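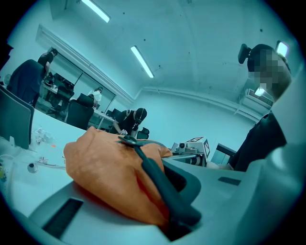

2 min read

Emport's parliament voted on Tuesday's postponed defense bill after a long sitting, approving new rules for private security contractors that work abroad. The bill passed by 12 votes and goes into force in October.

Under the rules, any company based in Emport that sends armed guards to another country must hold a license from the defense ministry. It must also file a list of its contracts every six months and report any use of force within 28 days. Firms that fail to do so can lose their license for up to seven years.

The debate began last year, when guards employed by the security firm Gukelier were caught up in fighting near the port of Stemomitz. Gukelier had been hired to protect fuel depots there. Local officials said its staff had taken over checkpoints on the coast road — work that the contract did not cover. The company has denied this and says its guards stayed inside the depots.

Jozef Aerts, who led the ministry's review of the case, told lawmakers that the government had learned of the Stemomitz contract only after the fighting started. "We had no duty to ask and they had no duty to tell us," he said. His report ran to 144 pages and is to be published with some names removed.

Smits, a smaller contractor that guards cargo ships, said it supports licensing but wants a longer reporting period. Crews at sea often cannot gather statements in time, the firm said. The ministry has agreed to look at the point when it drafts the detailed guidance.

Opposition members had asked for a full ban on contracts in active war zones. That amendment was rejected. Contracts already signed may run to their end date but cannot be renewed without a license.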